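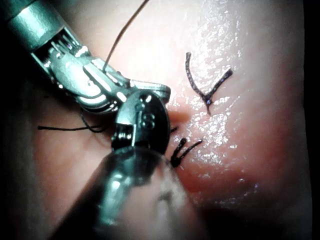

Wrist view, suturing pad, jaws close to the surface

Hello Yvonne, hello all,

Sorry for the slow reply, I wanted to read your message properly with a cup of tea before saying anything silly.

On November's question, Yvonne Marsden wrote:
> We're still losing the thread mask whenever the strand passes
> near the jaws. The tracker then starts a new strand and the
> planner asks for a regrasp that it doesn't need. Trevor thinks
> it's the threshold, I think it's the labels. Has anyone on the
> list had this with the Grokance branch? Our replay set is 3321
> frames, if that helps.

I'm afraid I side with you and not with Trevor (sorry, Trevor!). We moved the threshold up and down for the best part of a month and all it did was swap one kind of mistake for another.
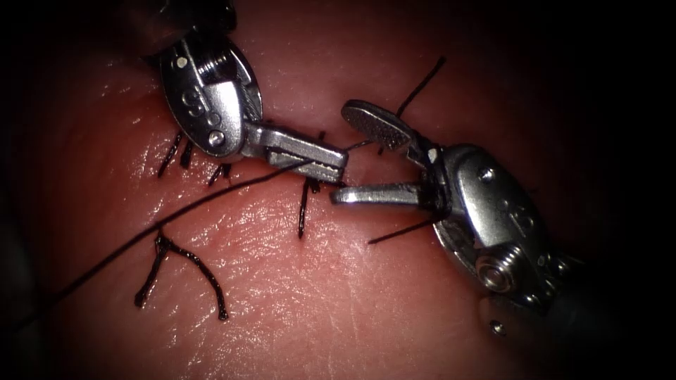 The thread tracker in our branch now keeps a strand alive for 15 frames after it loses sight of it, and it fits one smooth curve through whatever pieces are left. Hyun-seo wrote that part and it's lovely, tidy code. Where it still needs help is telling the working thread from old stitches. With a long strand sweeping down to the left from the closed jaws and short black tails lying on the tissue beneath it, the old version would happily join the two up. So we added a second label, "tail", for anything that starts at a knot, and the curve fit is no longer allowed to borrow those pixels.

The other thing I'd look at is glare. Wet highlights break a dark thread into little dashes, and our first masks had holes all over them. Borislav now fills any gap under 13 pixels before the fit runs - crude, but it costs next to nothing.

I can send you the label guide and 200 of our relabelled frames if you'd like to try them against your replay set. Do tell me which version of the planner you're on, as the regrasp request changed its name in the last release and I tripped over that myself.

All the best to everyone at Stedix,
Marjorie Dawber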